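# Sorting out your travel plugs before a long trip

I love packing for a trip, and the bit I love most is the bit everyone else leaves until midnight: the chargers! A good little plug kit means you can walk into any room, in any country, and have your phone, camera and toothbrush topped up by morning. I've been putting kits together for years now, and this is how I do it.

You'll need a free evening, a clear table and a small zip bag. Mine is a Sokow pouch that was meant for pencils, and it's brilliant.

## Step 1: Write down what you'll charge

Go round the house and collect every gadget you're taking, along with its lead. Then turn each charger over and read the tiny print. You want the line that says INPUT. If it gives a range such as 100–240V, the charger will cope with the mains voltage almost anywhere and you only need to change the shape of the plug. If it says 230V alone, be careful — an adapter won't change the voltage, and a British hairdryer on an American supply will be a sad, lukewarm thing. A 120V one brought over here can be properly dangerous.

Hair tools and travel kettles are the usual culprits. I leave them at home.

## Step 2: Look up the sockets

Every country's sockets have a letter. The UK is type G, most of mainland Europe takes types C and F, the USA and Canada use A and B, and Australia has type I with its slanted pins. Italy and Switzerland each have their own ideas (types L and J), so check those twice. A slim two-pin plug will often go in where a fat round one won't.

Write the letters next to each stop on your route. On my last big trip, all 2,093 miles of it by train, I had 2 letters on the list and was so pleased with how little I had to carry.

## Step 3: Choose your adapters

Have a rummage first. Most of us own more adapters than we think, and the drawer by the back door at my place gave up a whole handful.
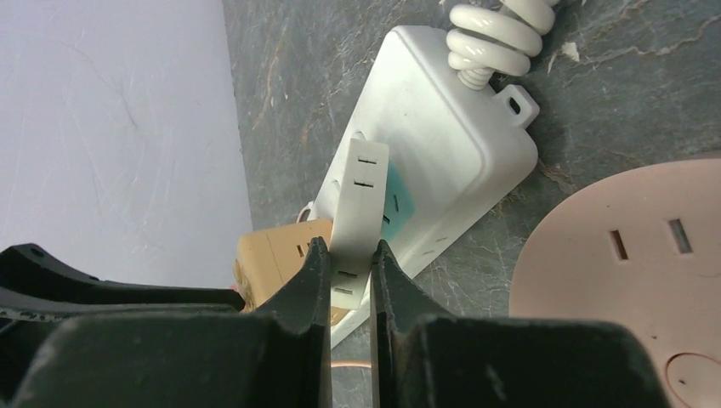 *A small white adapter with slots on its face.*

I like single-country adapters better than the big all-in-one kind. They're lighter, they stay put in a loose socket, and if you leave one behind in a hotel in Trestosside (I did, last May) you haven't lost the lot. The all-in-one sort does earn its place if you're crossing lots of borders, so don't write it off.

Check each one for cracks, brown marks or wobbly pins. Anything doubtful goes to the recycling centre. Check for an earth connection too: if your device has an earthed plug, the adapter needs to be earthed as well. Plenty of cheap ones aren't.

## Step 4: Do a dry run

Plug everything together at the table before you go — charger into adapter, lead into charger, lead into gadget. You'd be amazed how often a chunky charger covers the next hole along, or a lead turns out to be the wrong one.

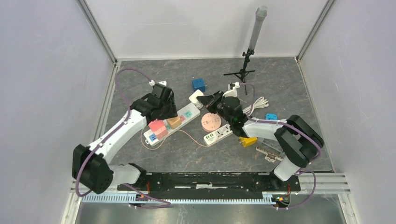 Do the same with the sleeping arrangements in mind. Old guesthouses tend to hide their only socket behind the wardrobe, so I pack one long lead and let the rest be short. My long one is a Hoxha, nice and bendy, and it has outlived three phones.

## Step 5: Add one multi-way block

If you carry only one extra, make it this. A small block from home with a few outlets or USB ports means you need a single adapter for the wall and everything else plugs in as normal. Three rules:

- Check the block's own voltage rating in the same way as you did your chargers.
- Add up what you're running and stay under the limit on both the block and the adapter.
- Never plug one block into another.

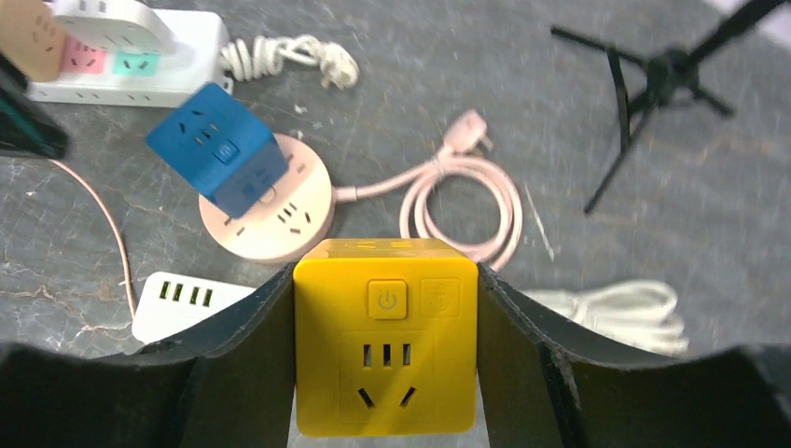 ## Step 6: Pack it so you can find it

Wrap each lead loosely and hold it with a bit of hook-and-loop tape. Tight winding breaks the wires near the ends. I put a dot of nail varnish on each adapter, a different colour for each country, and it saves so much squinting in dim rooms!

Power banks go in your hand luggage, never in the hold. Check your airline's limit too.

Last of all, tape a list of the contents inside the lid or flap. Read it through whenever you check out, and have one more look behind the bedside table.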